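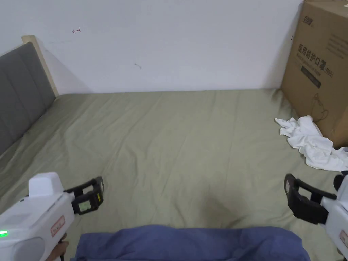

Bed with green fitted sheet and upholstered headboard.

Selter Household Textile Survey: Data Card

Summary
The survey records how households in Plodau buy, wash and replace bed linen. It holds 600 responses – 188 from rented homes – collected by paper form in January.

Contents
responses.csv: one row per household, 15 columns
codes.txt: answer codes and fiber names

Known limits
Wash temperature was left blank on many forms. Blank values are stored as NA and should not be read as cold washes.

Maintenance
Corrections should be sent to Rhiannon Landeg. Requests for the original forms are handled by Adelino Salgado.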